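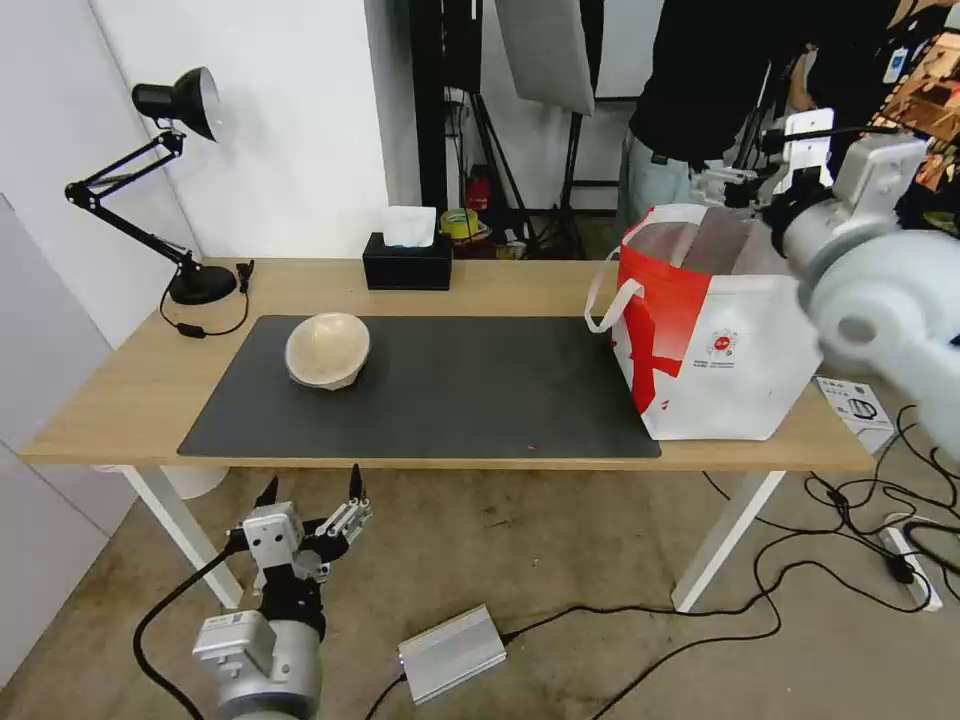
Clendach desk mat, large, dark gray: review after a year

The Clendach is a felt-faced desk mat with a rubber backing, sold flat-rolled in a cardboard tube. I bought mine at full price from Studivside and have used it for a little over a year on a home desk that gets keyboard work in the morning and paperwork, light soldering and the occasional lunch after that. Earlier mats on the same desk were a Stikon (polyester, stitched edge) and a cheap vinyl sheet that curled.

Unrolling and flattening

The tube is too narrow for the thickness of the material, and the mat comes out with a strong curl at both short ends. The leaflet recommends leaving it face down overnight. One night was not enough. I reverse-rolled it for an hour, laid it face down with books on the corners, and had it flat on the second morning. One corner still lifted slightly until the room warmed up. The Stikon was flat within an hour of opening.

There is an odor from the backing. It was noticeable for the first week with the window closed and gone by the end of the month.

Surface

The face is a dense, short felt. A mouse tracks well on it, with more drag than on woven polyester. Anyone who plays fast games will want something slicker. For spreadsheets and drawing software the extra drag is useful, and the pointer does not wander when you let go.

Writing on a single sheet of paper is the weak point. A ballpoint pushes through thin paper and leaves dents. Two sheets are fine, and so is a notebook with a stiff cover.

The felt deadens sound well. Keyboard noise dropped by a clear margin compared with bare wood, mostly in the low thump of the space bar. I have not measured it.

Wear and cleaning

I kept a rough log of abrasion with a fabric rub tester I have access to through work. An offcut from a second, damaged mat went 2418 cycles before the face showed thinning I could see under a desk light. The Matos mat, tested the same way, reached that point at 576. This is one sample of each, so treat the gap as an indication only.

On the desk itself, the area under the right wrist has gone a little shiny. The rest looks as it did in the first month. The edges are cut, with no stitching, and have not frayed. A few fibers stand up at the front edge where sleeves pass over it, and small scissors deal with those.

Dark gray felt shows lint, crumbs and pale dust. A sticky roller clears it in under a minute. Coffee is harder. Blotted at once, it leaves nothing. A spill left for an afternoon took two passes with cold water and dish soap, and the mat needed a full day to dry. Do not machine wash it – the backing separates from the felt, according to the care leaflet, and I see no reason to test that.

Grip

The backing holds firmly on finished wood and on laminate. On glass it creeps toward the user by a finger's width over a week. It left no marks on my desk finish, which is a hard oil. I would check a waxed surface first.

Size

Measure before ordering. The large size takes a full keyboard, a mouse and an open notebook side by side, but on a shallow desk it will run under a lamp base or monitor stand, and a heavy base leaves a ring in the felt. Mine steamed out in September with an iron held clear of the surface. It can be trimmed with a sharp blade and a steel rule, from the back.

Verdict

Good material, poor packaging, average stain resistance. I would buy the Clendach again for mixed desk work. For mouse speed or easy wiping, the Stikon is the better choice and costs less. The Matos is not worth considering at its current price.

Score: 81 out of 100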